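At Darkach, a training example is one complete attempt at a task, recorded from start to finish. The current task is racking plates. Beca Gethin, who runs collection, wants 3000 attempts before the model is trained again. By 14th October the team had kept 1095.
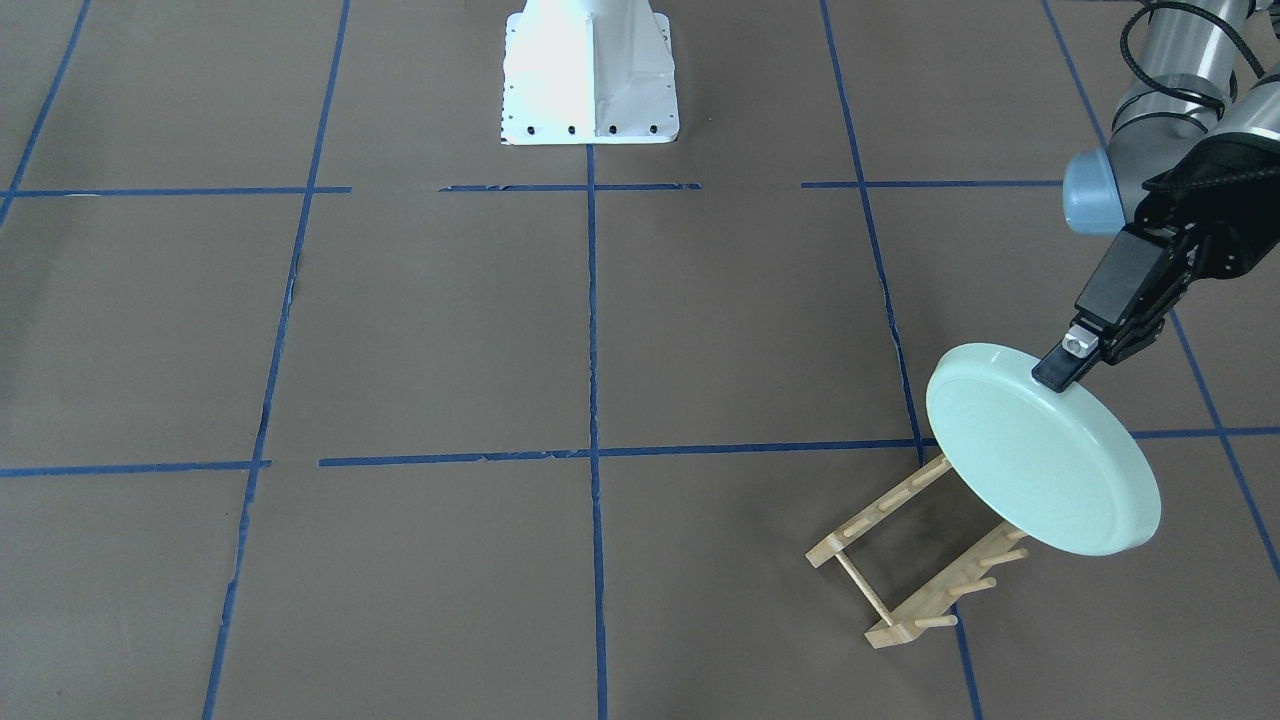 Each attempt is stored with joint positions, gripper state and every camera view on a shared clock. Operators vary the starting position of the plate between attempts. A model trained on one starting position tends to learn that position and little else.

Cledwyn Samuel reviews the recordings in Forkora, the in-house labeling tool. In September he rejected 336, most of them for dropped video or clock drift.

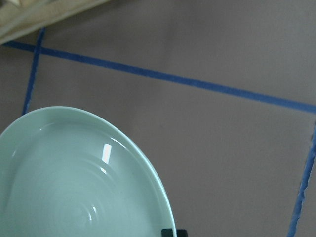

Are failed attempts thrown away?

Failures with clean data are labeled and stored apart from the main set. Gethin uses them to test whether the model can tell a bad grasp from a good one.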